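Drultia Opens Service Program for Two-Arm Cells, Starting With Its Own Cell in Ratelville

RATELVILLE, June — Drultia, a maker of small automation cells for workshops and laboratories, announced today a service program for customers who run its two-arm table cell, the Ralta. The program covers setup at the customer's site, regular inspection and the repair of worn parts. It is open to all owners of a Ralta cell, also those who bought it second hand.

The program was written during the last winter and spring at the company's workshop in Ratelville, on a cell that the company uses every working day. Each step in the service book was first tried on this cell by the people who look after it, and then corrected.

"We had a manual before, but it was a manual for the first day," said Jyoti Jaiswal, head of service at Drultia. "It explained how to bolt the arms and how to switch on. It did not explain what to do in the second year, when the fingers are worn and the cables have been bent many thousands of times. Customers called us and asked, and every time we gave the answer by telephone. Now it is on paper."

What the service includes

A normal visit takes one technician about 6 hours. The work begins with the power off. The technician checks the bolts of both arm bases, then moves each joint slowly by hand and listens for noise. After this come the cables. On the Ralta, the cable to each gripper runs on the outside of the arm, and it must have enough free length for the wrist to turn completely. A cable which is tied too short will pull at the connector, and a cable which is too long can catch on the elbow. The service book gives the correct length of the loop for each position and shows where the ties have to go.

The gripper fingers are checked next. They are taken off, cleaned and compared with a new pair. If the tips do not meet evenly, they are replaced and the closing position is set again from the control computer.
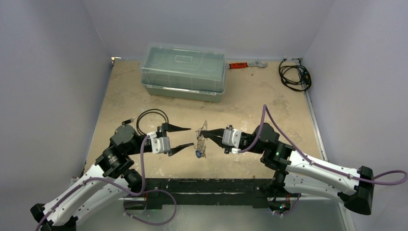
The last part of the visit is the handling test, and it is done with small and thin parts, because large parts can hide an error in the closing position. One gripper takes the part and carries it to the middle of the table, and the other gripper comes to meet it from the opposite side. The test is repeated at 2 speeds. If a part slips or turns in the fingers, the technician goes back to the finger setting and begins the test again.

The result is written in a log which stays with the customer. Drultia keeps a copy for its own records.

Intervals and spare parts

Drultia recommends a full inspection after every 3,000 hours of operation. Between the visits, the customer's own staff should make a short check after every 300 hours. This short check needs only common hand tools and can be learned in one morning. It covers the base bolts, the outside of the cables and the surface of the finger tips.

Spare fingers, cable sets and wrist covers will be stocked in Ratelville. The cable sets are made by Negi, a family company that has supplied Drultia since the first Ralta cells. Under the new program, Negi will deliver the cables already cut and with connectors mounted, so that a technician does not have to do this work at the table.

"When you prepare a cable in a hurry at the customer's place, you can make a mistake," said Kusum Bhatia, production manager at Negi. "In our shop we have the proper tool and the good light, and every set is tested before it goes into the bag. For the technician it is simply plug in, tie, and finish."

Training for customers

Together with the service program, Drultia will offer a training day at its workshop. Participants will take off and mount a gripper, replace a cable on one arm, and set the closing position of the fingers. Groups are kept small so that each person can do the work with their own hands. Companies that prefer it can ask for the same training at their own site, and in this case the travel costs are added.

"I like it when the customer calls me less," said Jaiswal. "A person who has once changed a cable by himself will see early when the next one is getting tired."

The service book is available in English and will be sent to registered owners at no cost. Owners who are not registered can write to the service office in Ratelville with the serial number of the cell, found on the plate near the main switch.

About Drultia

Drultia designs and builds small automation cells for workshops, laboratories and technical schools. The company has its office and workshop in Ratelville.

Press contact: Drultia, Service Office, Ratelville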